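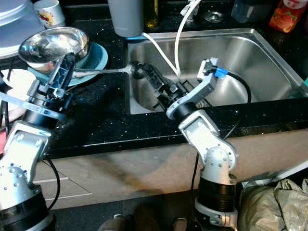

Latrice Park wrote in asking if the Altport add-on wipes your old save when you install it, and she's far from the only one, so let's start there.

No, it doesn't! Altport loads as its own region on the Tradirard map, and your towns, chests and pets stay where you left them. I still make a copy of my save first - old habit.

How much does it cost?
It's 959 coins in the in-game shop. If you already own the Plornum pack you get 140 coins off, but only if you buy from the same account. I bought mine on my second account by mistake and paid full price. Grr.

What do I get for that?
The harbor city itself, 59 new outfits, a fishing questline and the night market, which opens at 9 p.m. game time. The music is lovely too (I leave it running while I do my taxes).

Can I play it with friends who haven't bought it?
Yes, as long as you're the host. They can walk around, fish and fight, but they can't claim a house or wear the new outfits outside the city.

I can't find the ferry. Where is it?
Go to Pruitt, head down past the mill and talk to the ferry captain. If she only gives you the line about the weather, you haven't finished the lighthouse quest yet. Go back and do that one, it's short.

Is there a level requirement?
Not for the city. The sea caves want 300 defense or better, and I'd listen to them. I went in with less and lost a very nice hat.

Does it work with mods?
Mostly. Map mods were broken when it came out in November, and the one I use got fixed a couple of weeks later. Cherry Mae Dizon tells me her inventory sorter still crashes at the night market, so switch that off before you go shopping.

Will there be more quests?
The patch notes mention a second fishing chapter with no date on it. I'll add it to this page when I've played it.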